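right, doing a thread because three people have asked how the move off the old family computer went and I can't type it all out three times. mute me if you're not into backups and printers

background. mum and dad's house, one desktop tower, does everything. photos, tax, the parish newsletter, my sister's CV from 2011. fan like a hairdryer. dad says it's fine

it is not fine. takes 21 minutes to get from the button to a desktop you can click on. I timed it while the kettle went on, came off, and the tea got drunk

so the plan was: get everything off, get them onto a small new machine, keep the old one in the cupboard for a year in case. simple. gave it one afternoon. ha

first problem, photos. dad sorts by mood. folders called "nice ones", "nice ones 2", "nice ones real", "Yeo". the Yeo one is the week at the river in the rain and for some reason also the boiler manual

583 duplicates in "nice ones" alone. same picture of the same gate. I don't know what the gate did to deserve it

used a free duplicate finder first and it wanted to delete both copies of everything. BOTH. please always look at the list before you press the button

second problem, passwords. mum has a notebook. it's a good notebook and I'm not going to be snotty about it, it's more use than whatever I was doing at uni. but the crossings out are in the same pen as the passwords so you're reading tea leaves

got locked out of the email for 30 minutes becuase of a 1 that was an l. sat on the stairs and ate a satsuma

third problem, the printer. the new machine can see it. the printer can see the new machine. they will not speak. like a family wedding

turned it off and on, took it off the wifi, put it back, gave it a new name. works if you print from the phone and then print from the computer straight after. don't ask. that's the system now, it's written on a sticky note 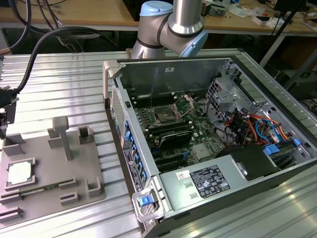
anyway backups, the bit I really wanted to talk about. they had none. well they had a memory stick in a drawer labelled BACKUP and it had a sat nav update on it

what I've set up now: one copy on the new computer, one on an external drive that lives in the sideboard, one online. 3 copies. that's the whole thing, you don't need to be clever about it

the external drive is called Gevus. dad named it. it asked for a name and he typed that and pressed enter and won't say why

drive gets plugged in on the first of the month when the bins calendar gets turned over. tied it to a thing they already do or it'll never happen. I know this from my own drive, last plugged in, er, a while back

online one took two nights to upload. their broadband goes up the line like a snail with shopping. leave it on overnight, turn off sleep mode, go home. I didn't turn off sleep mode the first night so that was a wasted night

things I'd do differently. one, ask what they use it for BEFORE touching anything. I'd spent an hour moving a recipe programme called Clandelus that mum last opened when we had the other dog

two, put the icons back where they were. same order, same corner. dad didn't care that it was quicker, he cared that the card game had moved. moved it back. peace

three, make the text bigger without asking. they'll say no if you ask. then they'll say ooh that's clear

four, write down what you did. on paper, tape it inside the sideboard door. I'll not remember in six months and it'll be me getting the phone call

oh and somebody asked about wiping the old one. not yet! leave it. I always find one more thing. this time it was the newsletter template, sat on its own in a folder called Pokwood along with the raffle ticket design

Pokwood is the village hall quiz team btw. they came last. there's a certificate, I've backed up the certificate

when you do get rid, don't just drag stuff to the bin and take it to the tip. take the drive out or do a proper wipe. the council place near them takes old computers but check yours, they're all different

cost so far: one small computer, one drive, a year of the online thing, and a curry because I was there till nine. mum paid for the curry

update, October 11, 2026. first proper backup day was missed because the bins calendar had fallen behind the fridge. have fished it out. did the backup over the phone with dad reading me every single word on the screen including the clock

worked in the end. he wants to know if Gevus can come on holiday with them. told him no, the whole point is it stays in the sideboard. he's thinking about it

also, the printer's stopped doing the phone trick. going over tomorrow with a cable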